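How Does a Phone Know Which Way Is Up?

Tip a phone on its side while you're watching a video and the picture swings around to match. Tip it back and the picture swings back too! The phone has no eyes for spotting the floor, so how does it know?

The secret is a tiny part called an accelerometer (say it like this: ak-SELL-er-OM-it-er). It's smaller than your littlest fingernail, and it lives deep inside the phone with all the other chips.

Imagine a marble in a shoebox. Hold the box flat and the marble stays put. Tilt the box to the left and the marble rolls left, because gravity is always tugging it towards the ground. If you closed your eyes and listened to the marble, you could work out which way the box was leaning.

An accelerometer works a bit like that, only there's no marble. It has a teeny weight held by springs, and the springs are so thin that you'd need a microscope to see them properly. When the phone tilts, gravity pulls the weight a tiny bit to one side. The chip measures how far it moved and turns that into a number. 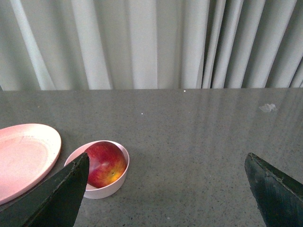 Now the operating system gets to work. That's the big program that looks after all the other programs on the phone — a bit like the principal of a very busy school. It reads the numbers from the chip over and over, and when they say the phone has been turned sideways, it tells the app, "Time to redraw!"

The app then shuffles everything into its new spot. In our maze game Sepp, the walls stretch out wide and the score hops over to the corner. It all happens so fast that it feels like magic, but it's really just lots of quick sums.

You might have noticed that the screen doesn't flip every time your hand wobbles. Clever, right? Programmers tell the phone to ignore little tilts and wait for a big one. Without that rule, reading on a bumpy bus would be awful!

Try it yourself

Ask a grown-up if you can borrow their phone and open a web page. Tilt it very, very slowly and watch for the moment the screen turns. Did it happen sooner or later than you guessed? If it won't turn at all, the rotation lock might be switched on.

Word to remember

Sensor — a part that notices something about the world, such as light, sound or movement, and tells a computer about it.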